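Progress report: teaching by remote control, simulated tasks
January 9, 2025
By So-yul Min, Plulbridge

This report covers the work since our May review under the Prostia grant. Gualtiero Santoro has checked the counts and agreed the plan for the next period.

Summary

The grant asked for a set of household and workshop tasks that an operator can show to the arm by remote control, first in simulation and later on the real bench. Recording in simulation is now routine. We have 200 accepted demonstrations for the cloth task, which was the target. The lantern task is behind, for reasons given below. Spending is within budget and we are not asking for any change to it.

Recording setup

Operators work at a desk with a hand controller. Moving the controller moves the gripper, and a trigger opens and closes the fingers. The main view comes from behind the gripper, with a second view from the side of the room. We changed from a screen menu to a foot pedal for starting and stopping a recording, and operators no longer have to let go of the controller between attempts. The change took longer to fit into the Tando software than we had allowed for, and the first pedal had to be replaced.

Each session begins with a short warm-up that is not kept. After that the operator repeats one task with the objects placed differently each time. Sessions are limited to an hour, as the later attempts in longer sessions were often jerky and had to be thrown out.

Tasks

1. Cloth. The operator takes hold of a loose cloth and moves it to a marked place. Early attempts failed because the simulated cloth slid between the fingers when they closed slowly. Raising the friction setting dealt with most of this. The 200 accepted demonstrations were all recorded after that change, and earlier ones have been set aside.

2. Lantern. The operator approaches a lantern-like fixture and takes it by its wire handle. The handle is thin, and depth is hard to judge from behind the gripper. In the view below, the bend of the handle is right beside the tip of the left finger, the gap between the fingers is wide open, and a purple cloth hangs by the lower part of the fixture. Operators are asked to line up with the handle first and to keep clear of any cloth. 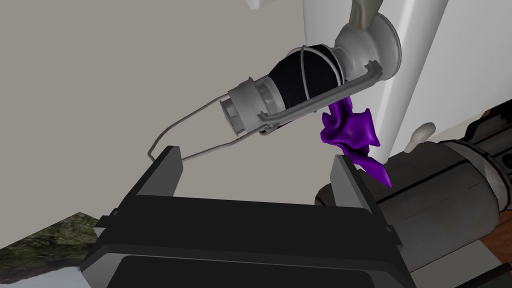 3. Sorting parts. Only 16 demonstrations have been accepted so far. The task was started late and the instructions have been rewritten once. We expect this to move faster now that the wording is settled.

Problems and changes

The side view helps with the lantern handle, but new operators tend to forget it. We have moved it closer to the main view on the screen. We have also slowed the arm near objects, and operators prefer this even though each attempt takes longer.

Piras supplied the updated gripper model late. Demonstrations made with the old model are stored separately and are not counted in this report.

Next period

We plan to finish the lantern recordings, bring sorting up to the same level as the cloth task, and run the first trials on the real bench. Training for 2 further operators is booked. A decision is needed from Prostia on whether the real-bench recordings should follow the same acceptance rules as the simulated ones. We would prefer to keep them the same.

Contact: So-yul Min, Plulbridge project office | © 2025 Plulbridge | Back to top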